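OK so I promised the e-waste robot story and I keep putting it off, so here goes. Grab a drink, this one runs long.

Background for the new folks: I work on a cell that takes old desktop towers apart. The arm's job is to get the valuable bits out in one piece. Memory first, then the processor, then whatever else the recipe for that model says. We call the cell Drellero and no, I didn't pick the name.

The memory part has been boring for months, in the best way. The processor part is where I got into trouble.

If you've never opened a desktop: the processor sits in a socket with a metal frame that closes over it, and a thin wire lever holds the whole thing down under tension. You press the lever, slide it out from under its hook, and let it up slowly. SLOWLY. Your thumb does this without thinking about it. A robot does exactly what the force limit says.

And the force limit was wrong. My fault, kind of. I'd copied it over from a recipe for a different tower with a much softer lever. So the fingertip pushed down, hit the limit while the wire was still half under the hook, decided it was done and moved on to the next step (lifting).

The lever let go with a bang. I was standing on the other side of the guard with a coffee and I jumped so hard I wore most of it.

The wire flicked up, smacked the side of the finger, and the arm did a protective stop. Good arm! That bit worked just like it's supposed to. What didn't work was the software, Sqalli, which is our own sequencing thing. It logged the step as "lever open, OK" because the position reading happened to land inside the window. OK!!! With the arm stopped dead!

So a person resetting that stop could have hit resume, and the next move was fingers straight down into the socket. With a lever in who knows what position. And maybe with that person's hand still in the case, checking what the noise was.

That's the part I lost sleep over. Bent pins, fine, it's scrap. A hand, very much not fine.

Hadiza Oyelaran does our safety reviews and I went and told her right away, before I'd even changed my shirt. She didn't yell. She asked me to show her the resume button and then just looked at it for a while, which was worse.

Her rule, starting that same afternoon: any protective stop in the cell means the recipe is dead. No resume. You home the arm from outside the guard, look at the socket, and start that step over by choice. I grumbled for maybe a minute and then wrote it into the code.

Then Ebuka Okeke pulled the logs and found I wasn't even unlucky. In the last 300 towers there were 18 lever steps marked OK with a force spike that should've flagged them. They'd all ended without a bang, so they went right past us. That was a fun email to open.

Fixes so far, for the two of you who asked:
– force limit is set per tower model, no more copying (hi, me)
– a lever step only passes if force AND position agree
– lever comes up at a crawl
– if they disagree, it stops and calls a human

The crawl adds 2 seconds a tower. I was ready for a fight over that and the answer from upstairs was "fine." All that worrying for a one-word email.

Still not solved: levers that are already bent when the tower shows up. The finger goes where the hook ought to be and finds nothing. Ebuka wants a closer look from the wrist camera before every touch, I want a better fingertip. We'll probably end up doing both and arguing about the order until October.

Couple of shots from the cell, socket work on an open tower:

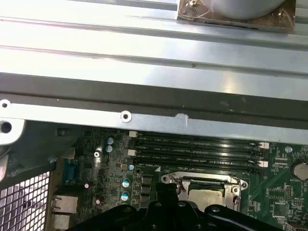
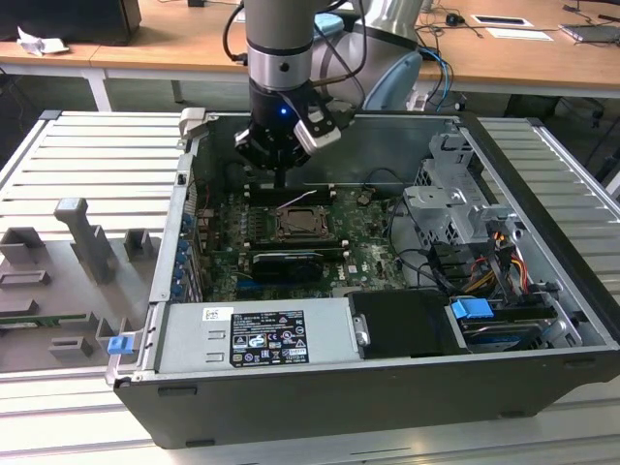 Wrist camera first, then the wider view with the tower on its side. 9/4/24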